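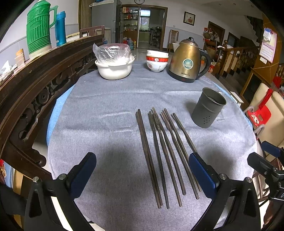
Palillos sobre el mantel gris de la mesa redonda.

Defensa de la sobremesa larga

Hace unos días leí que un restaurante nuevo, el Gekudier, te da 40 minutos de mesa. Te sientas, pides, comes y adiós, que viene el siguiente turno. Y no me enfadé por el precio ni por la carta (que tiene buena pinta, la verdad), me enfadé por el reloj. ¿Qué hago yo con 40 minutos? En mi casa a esa hora todavía estamos discutiendo quién trae el pan.

Yo vengo de una familia en la que comer era casi una excusa. Mi abuela quitaba los platos, dejaba el mantel puesto y ahí empezaba lo bueno: las cuentas pendientes entre mis tíos, los noviazgos mal explicados, el mapa de quién no se hablaba con quién en el pueblo. De niña me aburría muchísimo, no voy a mentir. Me metía debajo de la mesa a mirar zapatos. Pero casi todo lo que sé de mi familia lo aprendí ahí, entre migas y con sueño.

Lo hablaba el otro día con mi amiga Asabe Ogbonna y me decía que exagero, que la gente trabaja, que no todo el mundo puede quedarse hasta las seis de la tarde pelando mandarinas. Tiene razón, claro. Ella entra a las cuatro y come de pie tres días por semana. Pero luego la invitas un domingo y a ver quién la levanta de la silla.
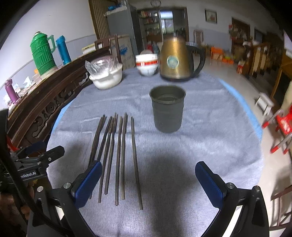

Porque además creo que confundimos comer rápido con tener poco tiempo. Yo he comido en diez minutos delante del ordenador y después me he pasado una hora mirando el móvil sin enterarme de nada. Esa hora la tenía! Podía haberla gastado preguntándole a alguien por su madre, o por la mudanza, o por esa rodilla que le duele desde el verano.

Tampoco hace falta montar un banquete. Las mejores sobremesas que recuerdo fueron con sopa de sobre, con tortilla fría, con fideos para llevar en el piso que compartíamos cuatro y en el que el sofá ocupaba medio salón. Éramos pobres como ratas y nos quedábamos hasta que alguien se dormía con la cabeza en el brazo. Una vez arreglamos el país entero y al día siguiente ninguno se acordaba de cómo.

Lo que sí hace falta es que nadie recoja demasiado pronto. Tengo un cuñado al que quiero mucho y que se levanta a fregar con el último bocado en la boca. Lo hace por ayudar, pobre, pero suena el grifo y se acabó la conversación: uno mira la hora, otra busca el bolso. Yo ya le he escondido el estropajo dos veces.

Así que al Gekudier no pienso ir, por lo menos hasta que quiten el reloj. Este domingo hago lentejas y el café lo pongo tarde, a propósito.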